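Bench notebook – results feed, local elections
Thursday, continued from previous page

Picked up at 8 this morning with the declaration feed for the Ulimow council count. Yesterday's import stopped partway through the second file. Cause is now known: the returning office exports the ward name with a trailing space when a recount has been requested, and our matcher treats "Grultau North " as a new ward. It then has no candidates attached and the loader refuses the row. Trimmed on read. Reran the whole set and all 33 wards resolve.

Turnout figures are a separate problem. The Palamarchuk tables divide ballots issued by the enrolled total. The Edetti tables divide formal votes by the enrolled total. Both columns are headed "turnout". In a ward with a high informal vote the two come out far enough apart to change the rounded figure, and the published page will look wrong to anyone who has the paper notice in hand. Decision for now: store both, display ballots issued over enrolled, label it in full. Do not call it turnout in the database. Field names are ballots_issued_rate and formal_rate.

Preference distribution. Ran the count engine on last election's ballots for the six-member ward (Grultau South) and compared it with the declared result. Order of election matches. Order of exclusion does not match at count 19, where two candidates are tied on the lowest total. Our code breaks the tie on ballot paper order. The rules go back to the most recent count at which the two were unequal, and only draw a lot if there is no such count. Rewrote the tie function to walk back through the stored totals. Exclusions now match to the end of the distribution. The declared sheet carries exhausted votes in a separate column from votes lost by fraction, and we had been adding them together. Split out. Totals balance at every count.

Still to be checked: what the engine does when a surplus and a bulk exclusion are both available at the same count. Nothing in the old data exercises it. Will need a made-up ballot set, small enough to work through by hand.

Postal votes arrive in batches after election night and each batch replaces the whole file. The loader was summing them. Changed to replace on ward and vote type, keeping the earlier batch in the history table so a correction can be traced.

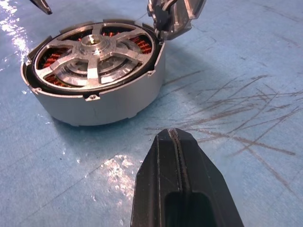

Motor on the bench, spoked end cap in the casing.

Afternoon. Map colours: ward fill is keyed to the leading group, which is misleading in multi-member wards. Switched the council map to seats won per group and left the mayoral map as it was. Grey means no figures received. A ward reporting zero formal votes is also drawn grey at the moment and should not be – fix before the test on the staging server.

Open items
Tie with no earlier unequal count: needs manual entry of the lot result, with a note field.
Boundary file for Ulimow East is the pre-review version. Asked for the new one in September, not received.
Time stamps on the Edetti feed are in local time with no offset. Store as received, convert on display.
Rerun the full comparison after the surplus test and paste the output in here.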